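Notes for the lunch talk on meeting rooms and sound. Slides are with Noémi Barta. Forty minutes if I don't ramble, questions after. Skip the part on carpet if we start late.

## Opening

Start with the voicemail clip. Play it twice. Ask who could follow the second sentence.

Most people here have sat in a meeting where they missed a third of what was said and blamed themselves, or the person talking, or the phone line. A lot of the time it was the room. I want to talk about why small rooms with hard walls are tiring to talk in, and what can be done for not much money.

Background on me, keep it short. I spent six years at Harer doing noise surveys, mostly in schools and clinics. I moved to Mistmont for the office work. I'm not going to sell anything. If someone asks which panel to buy, say it depends on the room and come back to it at the end.

## Two different problems

People say "the room is loud" and mean one of two things.

1. Sound is getting in or out. You hear the corridor, the corridor hears you. This is isolation.
2. Sound is staying in too long. Your own words hang around and smear the next ones. This is reverberation.

The fixes are different. Foam on the wall does almost nothing for the first. A heavier door does almost nothing for the second. Most of the wasted money I have seen came from mixing these up. Pinance put absorber on every wall of a phone room and the people at the desks outside could still hear salary talks. The gap under the door was wide enough to pass a folder through.

Pause here. Somebody will have a story like this. Let them tell it, but only one.

## What glass does

Glass reflects nearly all the speech that hits it. Drywall does too, but it gives a little at low frequencies. Two facing glass walls are worse than one, and you get flutter, the quick buzzing echo after a clap. Do the clap in this room first. Then show the slide.

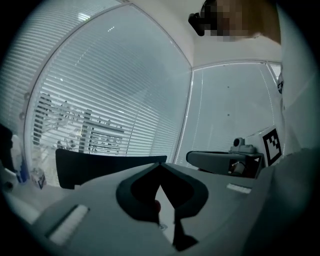
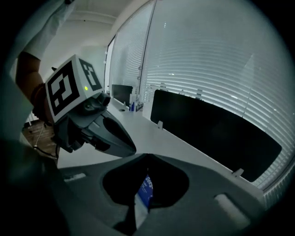 Mistmont, October

Glass walls all around a small office are common now and I don't expect them to go away. People like the daylight and like seeing whether a room is taken. So the question is what else can go in the room.

Order I would work in:

- Ceiling first. It's usually the largest surface you can treat without anyone objecting.
- Then one wall of any facing pair. You don't need both.
- Then the floor, if it's hard. Carpet helps with chair noise and footsteps more than with speech.
- Curtains last. They have to be heavy and they have to be pulled across the glass, and in most offices they stay bunched at the end of the rail.

Film on the glass is for privacy you can see. It has no effect on sound. I get asked this at every talk.

## The numbers slide

Keep this to two minutes. People tune out.

Reverberation time is how long it takes a sound to drop by 60 decibels. We rarely measure the full drop, we measure part of it and extend the line. For a small meeting room I like to be well under a second. At half a second people stop complaining.

The frequency I quote most often is 1000 hertz. It sits in the middle of the speech range and most product sheets list it. Warn them about thin panels. A thin panel can look very good at 1000 and do close to nothing at 100, and then the room sounds boomy, with dull voices and a hum from the air handling. Thicker panels, or the same panel hung with an air gap behind it, do better at the low end.

Background level comes next. In the Csizmadia survey we logged 59 decibels at one desk with the room next door in use and the door open. With the door closed it dropped enough that the person at the desk took her headphones off. No treatment at all, just a closed door. Mention that the closer had been broken since before they moved in.

## Calls

Remote meetings made all of this matter more. In the room, your brain uses both ears and a direct view of the talker to sort speech from echo. The person on the other end of the call gets one microphone's worth of it and can't do that sorting.

Practical points:

- Put the microphone close to the talker. Halving the distance helps more than most panels.
- Don't put the microphone hard against the glass or in a corner.
- The laptop fan counts as noise. So does typing on the same table as the mic.
- If two people share a laptop, sit side by side, both facing it.

Magdolna Katona has a good recording of the same sentence read at one arm's length and from the far end of the table. Use hers, mine has a truck in it. Check the volume before people come in, it was too low last time.

## Carpet (optional)

Only if we have time. Loop pile and cut pile absorb about the same. Underlay makes the bigger difference. Carpet tiles glued straight to concrete are close to the bottom of the table. Don't get drawn into cleaning questions.

## What to ask for

If you rent, ask before you sign:

- Do the walls run up to the slab or stop at the ceiling tiles?
- Is there a seal at the bottom of the door?
- Can you hang things from the ceiling, and who approves it?

The first one matters most. If the walls stop at the tiles, sound goes over the top, and better glass won't help. Lift a tile and look if they'll let you.

If you already have the room, spend an afternoon in it before buying anything. Clap, talk, have someone stand outside. Borrow a rug. Hang moving blankets on one wall for a week and see if people notice. Cheap, ugly, and it tells you most of what a survey would.

## Questions I usually get

Plants: very little effect, unless you fill the room.

Egg cartons: no.

White noise: it can help with being overheard at open desks. Don't put it inside the meeting room.

Bookshelves: yes, somewhat, if they're full and uneven. They scatter sound as well as soak it up.

Leave the last slide up with the reading list. Noémi has the handouts. Take the adapter back from the lectern.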